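Recording two-gripper demos: quick guide for new collectors

Last updated 28th February

Rewrote this in a hurry becuase the old page was three rigs out of date. If something doesn't match what's on your bench, trust the bench and message me. – Lucía Sotomayor

What you're making

Short recordings of a person doing a table job with two hand-held grippers. One recording = one episode. The policy trains on episodes. Bad episodes cost more than missing ones, so when in doubt, throw it out.

Target for the Hepburn task set is 2,000 episodes. We had 146 good ones at the end of January. So yes, there's some catching up to do.

Before you start

Charge everything. Both grippers, plus the laptop running Drerner (the recorder). A gripper dying halfway means the whole episode goes.

Wipe the lenses. Dry cloth, nothing wet. Fingerprints look like fog in the footage and you won't notice until the review.

Check free disk. Drerner will happily start an episode it has no room to finish. It's a known bug, Orkthorpe office has the ticket.

Log in with your own collector name. Not mine. Please.

Calibrate

1. Put both grippers on the table, jaws shut, markers facing up.
2. Open Drerner, pick Pair. Wait for left and right to both go green.
3. Open and close each jaw all the way, slowly, three times. The width number on screen should hit zero when shut. If it stops short, run Zero Width and do it over.
4. Do the mapping pass. Pick up one gripper and walk it around the table in a slow loop, then raise it, then lower it. Go for corners, edges, anything with texture. Blank wall gives the tracker nothing to hold on to.
5. Save the map. Name it station-date-initials.

Redo the map if anyone moves the table. Also if the lighting changes a lot. Small stuff moving on the table is fine, that's the point.

Set up the table

Brusora (the task list app) tells you which job and which objects. Get those out, plus a few that have nothing to do with the job. Clutter is good. A policy trained on a bare table falls over the first time it meets a coffee mug.

Change the layout every 9 episodes. Not a tiny nudge – really move things. Swap left for right, turn the tray, push stuff back to the wall. Vary the height you start from too.

Keep everything in reach without leaning. If you have to lean, the robot arm won't get there either.

Record

1. Start pose: both grippers up over the near edge of the table, jaws open, still.
2. Press record. Hold still one breath.
3. Do the job at a calm pace. Slower than you'd do it with your hands, faster than feels careful.
4. Return to start pose. Hold still again.
5. Stop.

Some things people get wrong:

Whipping the gripper around. Fast turns blur the frames and the tracker slips. You'll see a jump in the path when you review.

Using fingers. No helping with your free fingers, no steadying the object with a wrist. If the gripper can't do it then it can't do it, and that's a failed episode.

Crossing the grippers. One passing in front of the other blocks its view. Plan which hand goes first.

Long pauses to think. The model learns the pause. Think first, then press record.

Fumbled a grasp, then got it? Keep it. Tag it "recovery". We want those, up to 300 for the set. Don't fumble on purpose though, it looks fake and it trains fake.

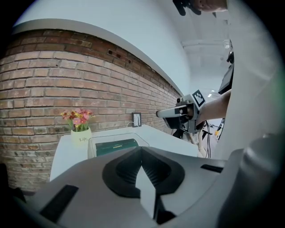 Do both grippers have to be recording if the task only needs one hand?

Record both every time. The two streams are saved as a pair, and the training script drops any episode with one side missing. Hold the idle gripper at start pose and keep it as still as you can.

Review

Every episode gets watched once, at double speed, by whoever recorded it. Same day. Mark it Good, Recovery or Trash.

Trash it if:
– the path jumps
– the object was out of view of both cameras when you grasped it
– somebody bumped the table
– you forgot the start pose

No need to write why. Just mark it and go on.

Upload

Plug in the wired network, the wireless one takes all night. Hit Sync in Drerner. Leave the lid open. When the count on the server matches the count on the laptop you can clear the local copy, and not before then. Lost a full afternoon of drawer episodes that way.

Sync stuck at the last file: quit, reopen, hit Sync again. It picks up where it was.

Error "clock mismatch": one gripper restarted mid session. Pair again, recalibrate, and check the last few episodes by hand, they're probaly trash.

Then grippers back on charge, objects back in the bins, table wiped. Next collector starts from Before you start, even if you swear the map is still good.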